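Home | Lore | Maps | Talks | Forum

Talk notes: Running a Holy Order Your Players Won't Trust
Posted 11/6/22 by Ishbel Gunn

14 comments | Share

Notes as I had them on the lectern, barely tidied. Kenneth Leckie asked for them so blame him.

OPEN
Hello, thanks, phones off etc. Who has played a cleric? Who has played a cleric who got fired? (wait for laugh, move on if none)

Subject is the Lantern Sisters of Moffat, from my home setting, Leria. Order of healers and toll keepers. Same people do both jobs. That's the whole trick of them, really.

Started as a throwaway. Needed someone at a bridge. Wrote "nun with a lantern, wants a coin" on an index card. Campaign is now in its 11th year and they own half the map.

WHAT THE BOOKS SAY
Founded in the year 326 by a ferry pilot called Warketti. She lost her boat in the Salt Flood, walked the drowned road with a lamp, brought people out. Each one she brought out gave her something. Button, spoon, ring. She kept them all.

Rule of the order, first version:
Light for anyone who asks.
A gift from anyone who is led.
No sister walks the road alone.

Slow down for the second rule. A gift. Doesn't say how big. All the trouble in the setting comes out of that line. Players WILL find it, let them.
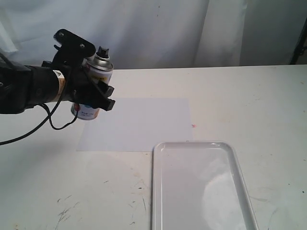

Spray can in the gripper.

THE SPLIT
Two hundred years on (ish, my dates are a mess, see the wiki). The road is dry. No flood, no need of a guide. The order still has the lamps and still takes the gift, and now it's a toll. Fixed price at Sumthorpe Gate, posted on the door.

So: the Gate Sisters and the Road Sisters. Gate has money, hospitals, a very good library. Road has the original lamp and sore feet. Each says the other broke the rule. Both are right depending on how you read it - read the line out again here.

Don't make Gate the villains. Did that in the first draft and it was dull. The Gate hospitals are the only ones in Leria that take fever patients. Close the gate, the wards close. Party spent 3 sessions arguing about that and I hardly rolled a die.

Ask room: who would they side with? Take two hands, not more, running behind by now.

RELICS
The Button Hoard. Warketti's gifts, all of them, said to be 1,000 items. Kept under the Sumthorpe chapel in plain wooden drawers. Each one still carries a bit of the debt. Hold the spoon, you know the name of whoever gave it and where they were going. Nothing else. No fireball.

Players hated this for a month. Then someone worked out that if you know where a person was going in 326 you know what towns were there before the flood. Whole lost-city plot fell out of that. I had not planned it. Pretended I had.

Point to make - weak relics with odd rules beat strong relics. Give them a thing with one small true fact in it and then shut up.

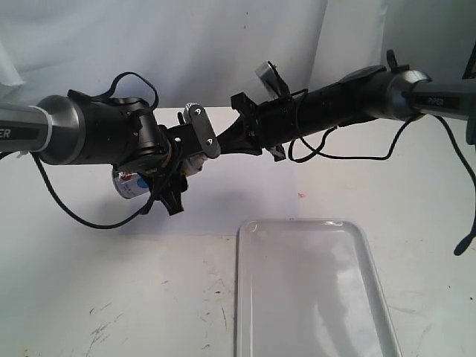
Gate and Road share one ceremony still, the Meeting, held every July on the drowned road. One sister walks from each end, and they stop when the lamps are close enough to touch. They don't touch. It took me ages to get players to picture how near, the two arms held out level from either side and nearly making one line, like the two black robot arms in the photo. Hold the pose, count of five, then each turns and walks home. If the lamps ever did touch the order would be one again, by law, and both abbesses would be out of a job. So there's a lot of watching of elbows. Great place to put a rogue.

RUNNING IT AT YOUR TABLE
Steal all of this. Change the names.

Write the rule before the history. Keep it short, leave one word loose. Everyone in the order has to be able to quote it.

Give the good works a cost and make somebody else pay. Not the party, not at first.

Have a sister be kind to them early. Small thing, mends a boot, shares some soup. Then have the same sister collect the toll off a farmer who can't pay it. Don't comment on it. See who speaks first.

Never decide what Warketti meant. I get asked every time. I don't know!! If I knew I'd let it slip in some NPC's voice and the argument would be over.

QUESTIONS I USUALLY GET
Are there Lantern Brothers? Yes, since the split, Road side only. Gate is still debating.

Do they get spells? Light, mending, a bit of healing. Treat as cleric, skip the combat stuff.

Is there a map? Yes, old one, Sumthorpe is on the wrong side of the river on it. Will fix.

CLOSE
Read the Warketti passage if there's time, the bit with the ferry pole. If not just say thanks and point at the handouts by the door. Pick up spare dice from table before leving.

Share this | 14 comments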